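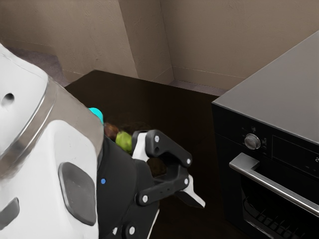

White housing with curved silver-gray band

Medve Ward Supply Cart

The Medve is a lockable cart for hospital wards and community health clinics. It has seven drawers and a rated load of 233 kg. The top tray lifts out for cleaning - no tools needed.

Colour: white or grey
Warranty: 1000 days, parts and labour
Order code: Medve 700

Public health services can order on account. For a quote, contact Fouzia Magsi at Clelell. Prices change 1st June.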